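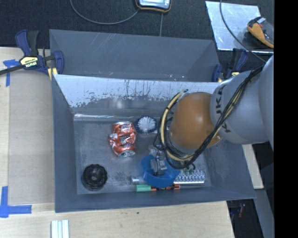

Bin picking: planner keeps refusing grasps near the worn wall

Forum: Motion and Perception > Bin picking
Started 3/27/21

gelal_bench wrote:
Right, I've been at this for days and I'd like some fresh eyes please. KUKA arm, two grey bins clamped back to back, odd mix of clutter in the front one. Segmentation is ours, grasp candidates come from Baton, and the motion planning is Baton's default sampler with a few of our own cost terms bolted on.

Trouble is the far wall. The dark coating has worn off the top part so it's shiny and pale, and there's a bright streak right along the crease at the bottom. The depth cloud goes mad there. I get a ridge of points floating 11 mm or so proud of the wall, the collision checker believes every one of them, and anything I try to pick close to that side comes back "no valid approach". The scrub brush and the crushed can get it worst. Stuff on the near side plans fine!

I've tried a bigger voxel size (worse, it just eats the brush) and a median filter (no difference I could spot). Any ideas before I start repainting things?

weteck_refugee wrote:
Stop using the live cloud for the bin. You know what shape it is, you've got it clamped down, so put it in the planning scene as a mesh and throw away every point within a few mm of the walls. We did this on the old Weteck stack and our planning failures more or less vanished.

two_left_grippers wrote:
Careful with that one. Clamped bins still creep. We had the mesh approach for months and it was lovely until someone leaned on the table, and then the tool was scraping down a wall the software swore was somewhere else. I'd keep the live data and fix the exposure. What are you running?

gelal_bench wrote:
Exposure's at 40 ms, which I picked for the black thing in the lower left (round, ridged edge, soaks up all the light). Drop it much and that just turns into a hole in the cloud.

two_left_grippers wrote:
There's your streak then. Take 2 exposures and merge them. Short one for the shiny bits, long one for the dark bits. It costs you a bit of cycle time but your picks can't be that quick anyway with that cable bundle looping round the joint, I'd be nervous going fast with that.

weteck_refugee wrote:
Merging helps with the noise but it won't cure a proper reflection. The light bounces off the wall AND the floor, so the wrong points look perfectly confident in both shots. Mesh plus a quick registration before each cycle. Fit the rims, not the walls, the rims are clean. If the fit has shifted, stop and shout.

mossy_kettle wrote:
Can I be a nuisance and say check your tool model first? You've got a round blue bowl-shaped piece down at the bottom of the arm there. If that's in your collision model as a box, the corners will hit the sloping walls long before the real thing does. I lost a week to exactly this on the Taheri cell. Looked like bad depth, was a lazy cuboid.

gelal_bench wrote:
Oh no. It's a box. I boxed it in October and meant to come back to it.

mossy_kettle wrote:
We've all got one of those.

gelal_bench wrote:
OK, update. Swapped the box for a convex hull and replayed 800 logged scenes offline. A good chunk of the refusals went away, mostly the can. The brush is still rubbish, so the reflection is a real problem as well and you're both a bit right. I've got the rim registration half working and I'll try the merged exposures after that, separately, so I know which one did what.

One odd thing. The segmenter now splits the spiky silvery item into loads of tiny instances and Baton offers a grasp on every single one. Is there a merge threshold somewhere? I can't find it in the docs.

weteck_refugee wrote:
It's in the candidate config and not the segmentation one, under clustering. Default is far too small for anything bristly. Still think you should bin the live wall points by the way.

two_left_grippers wrote:
And I still think you'll regret it. Post the replay numbers for both when you've got them?

gelal_bench wrote:
Will do. Found the threshold, ta.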